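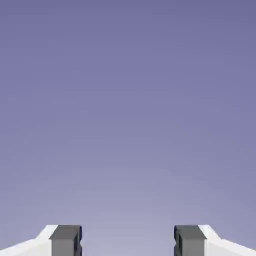
Evening classes return to the Tomar reading rooms

Enrolment for the autumn programme at the Tomar Institute opens on Monday, with 35 courses on offer to adult learners. Subjects range from bookkeeping and conversational Italian to the history of the local canal trade.

Last year 261 people completed a course at the Institute, many of them returning to study after a long absence. Shalini Goel, head of adult learning, has extended the timetable in response to requests from shift workers. Selected classes will now be repeated in the morning.

"A student who misses a Tuesday session should not have to wait a year to hear it again," she said.

The Institute's library has also been reorganised. Almost 300 titles on language and grammar have been moved to the ground floor, where they may be borrowed for the length of a course. Reference works – including the Jenus collection of county maps – remain upstairs and must be read on site.

Fees are unchanged. Learners receiving income support may apply for a reduced rate at the time of booking, and should bring proof of entitlement to the enrolment desk. Courses with fewer than eight students may be postponed until the spring term.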